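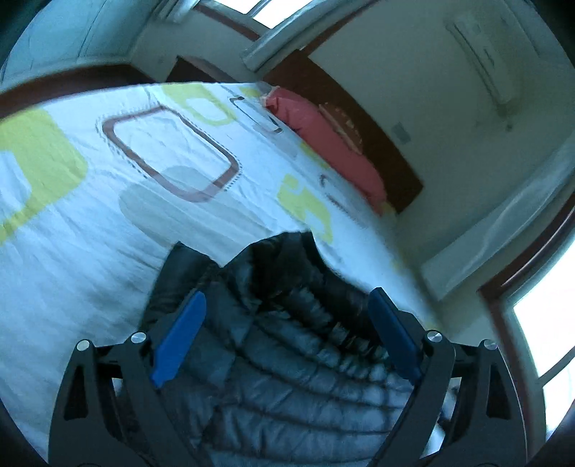
Against the clean demonstration

Most collection plans I review set the target as a number of episodes. Ours at Firkeo was 2807 for the garment set, and we reached it. I now think the number was the least useful line in the plan.

Take a puffer jacket on a bed. The shell is glossy, the fill shifts under the fingers, and the bedding gives when you push down on it. A person using a hand-held gripper finds a workable grasp in a second or two and will find nearly the same one on the next try. After an hour the operator is fast, the trajectories are smooth, and the episodes look alike. A reviewer scoring each clip alone will pass all of them. The policy trained on them learns one approach to one kind of bunching and has no data for the state it will reach after its first mistake.

Leen Haddad ran the comparison that changed my mind. She trained on 900 episodes drawn at random from the full set, then on another 900 picked for spread in starting state: sleeves under the body, hood folded in, jacket half off the mattress. Same network, same training steps. The second policy recovered from a dropped hem far more often. The first mostly closed its fingers on air and carried on with the fold.

Geeta Dixit objects that spread is hard to specify and easy to fake. An operator told to vary the start will toss the garment the same way every time and call it random. She is right, and the fix we use is dull. Each session has 10 start cards, drawn in shuffled order, and no card is used more than 6 times before the garment or the room changes. Throughput fell. I consider that an acceptable cost.

I would also stop deleting fumbles. Our old rule cut any episode with a second grasp attempt, on the grounds that it showed poor technique. But the second attempt is where the correction is recorded. If the operator slips on the nylon, regrips lower and finishes, keep it whole and tag the slip. Discard it only when tracking is lost or the garment is never picked up.

Walid Sabbagh would go further and script failures on purpose. I am not convinced. Staged slips have a different timing from real ones, and the two times we tried it the operators began their recovery before the cloth had left the fingers.

The next plan, due in February, still has an episode count in it, for the budget. It sits below the table of start states.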